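Automation and Everyday Work
Handout 7: Can machines do the chores yet?

Module tutor: Yurani Henao
Read before the seminar. Bring your notes from Handout 6 (fixed automation), as we will be comparing the two.

1. What we mean by a chore

In the first half of the module we looked at machines that do one thing in one place. A bottling line fills bottles. A dishwasher sprays hot water at whatever has been put in the rack. These machines work well, and most of them have worked well for decades. They work because somebody has arranged the world around them. The bottles all arrive the same way up. The plates have been scraped and stacked by a person.

A chore is the part that was left over. Scraping and stacking the plates is a chore. So is emptying the rack, putting the cutlery in the right drawer, and noticing that one of the glasses has a chip in it. On the shop floor the leftover jobs are things like untangling a cable before it goes into its housing, tipping mixed parts out of a bag, or wiping down a bench at the end of a shift.

For this module we use the following working definition. A chore is a short physical job, done by hand, on objects that are not in a fixed place and are not all the same. It usually takes a person less than ten minutes and needs no formal training.

Note that the definition says nothing about whether the job is hard. Most people would say that chores are easy. The trouble is that they are easy for people.

2. Why an easy job can be hard for a machine

Take laying a table. You know roughly where the forks are kept, you can pull out a handful without looking, and if one slips you catch it against your hip. You use touch the whole time and you hardly think about it.

A machine doing the same job has to find the fork, decide where to hold it, get its fingers there, close them with enough force but not too much, check that it has the fork, and move it without hitting anything. Each step can go wrong. If every step succeeds nine times in ten, and there are six steps, the whole job succeeds a little over half the time. Please do this sum yourselves before the seminar, and then do it again with 99 in a hundred. The second answer is much better, but it still means a dropped or missed fork several times in every big dinner.

The main sources of difficulty are these.

Seeing. Glass, water and polished metal are awkward for cameras. Light passes through them or bounces off, and the edges show up in the wrong place. Many depth sensors give poor readings on a drinking glass, or none.

Touching. Most grippers have two stiff fingers. Some have sensors in the fingertips, but many tell the machine only how far apart the fingers are and how hard the motor is working.

Soft and changing things. A towel has no fixed shape. Neither does a bag of flour. Food varies from one piece to the next.

Using two hands. Holding a jar with one hand while turning the lid with the other means both arms must agree on where the jar is. Small errors in either arm add up.

Knowing when it is done. A person wiping a table stops when it looks clean. It is surprisingly hard to write down what that means.

3. Two cases from the shop floor

Case A. Solheim makes fittings for garden hoses. They wanted to automate the loading of a press, where a worker takes a brass blank from a bin and sets it in a holder. A two-arm cell was tried for one June. It loaded the press correctly 173 times in its best hour. The worker on the next press managed more, and also cleared her own jams. Solheim kept the cell, but bought a vibrating feeder to line up the blanks first. In other words, they turned the chore back into fixed automation -- and the feeder did most of the good.

Case B. Driltance packs replacement parts for kitchen equipment. Its catalogue has 3,000 items, and a typical order has two or three of them. Here a feeder is no help, as no one item is common enough. The firm uses a picking arm for the boxed items only. Loose seals, springs and anything in a soft bag go to a person.

In the seminar we will ask what separates the two cases. Think about variety, order size, and what a mistake costs.

4. The kitchen

The home is closer to Case B than to Case A, and in most ways worse. There is no fixed layout, the lighting changes, and there may be a child or a dog underfoot. There is also no engineer on site when the machine gets stuck.

For this reason most groups begin with one small part of a kitchen job on a plain table. Typical tasks are putting an item into a pot, taking it out again, moving vegetables from one place to another, or putting a lid on. The objects are real but the kitchen has been removed.

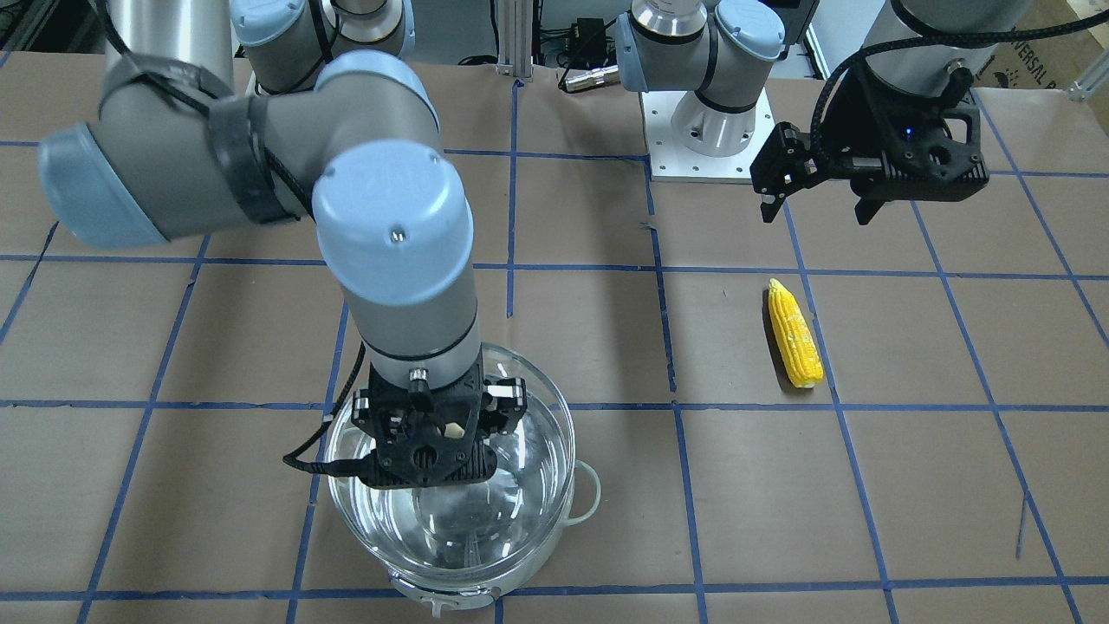
A bench set-up lets you repeat the same task many times and change one thing at a time. You can move the vegetable a hand's width to the left and see if the machine still copes. You can swap a steel pan for a glass one. Marking out the table in squares helps with this, as you can record where each object started and put it back there for the next attempt.

The weakness is that a good score on the bench tells you little about a real worktop with a kettle, a bread board and yesterday's post on it. When you read a claim that a machine "can cook" or "can tidy", look for four things: how many attempts were made, how many objects were used, whether a person was steering the arms, and who put everything back between attempts. That last one is often a person doing the real chore.

5. Where things stand

My own view, which you are free to argue with: machines can now do a fair number of single steps from household chores under steady conditions, and a few whole chores slowly. The shop floor is further on, mainly where the work can be rearranged to suit the machine.

6. For the seminar

Choose one chore you did this week and write down every step, including the ones you did without thinking. Aim for at least 10. Mark the steps where you relied on touch.

Read the Senness and Lado product sheets in the module folder. Both describe a home helper. List which claims could be tested on a bench and which could only be tested in a home.

Written work stays at 2 pages, single-sided, names on the back.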